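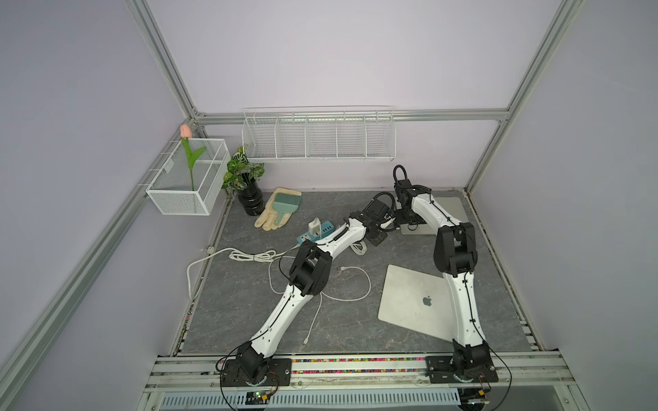

Ilse Marrant
Translator and slow gardener
November 23, 2011

When I moved to Kollville I believed my English was finished, like a house with the roof already on. I had studied it for many years and I could read a contract without a dictionary. Then I went to the hardware store on Crabtree Street to buy a thing for the sink, and I did not know the name of the thing. I made a movement with both hands. The man brought me a plunger. I wanted a strainer.

Since that day I keep a small notebook for the house words. Hinge, latch, washer, grout. In my first language I learned them from my father without any effort, and in English no teacher ever gave them to me. I have now filled two notebooks and started the next.

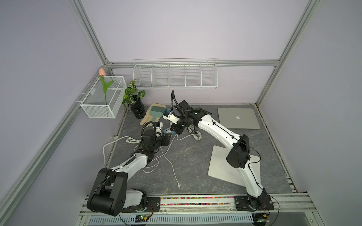

The difficult ones are the words with two lives. A washer is a machine and also a little ring. A tap is a touch, and in some countries it is where the water comes out. I still stop for a second before I say them aloud, and in that second the other person often begins to help me, which I don't always want.

In January I will try to read one old novel slowly, and write down only the words for objects. My sister thinks it is a strange way to read. Maybe so. Yesterday's word was "doily," and I have said it to myself all morning.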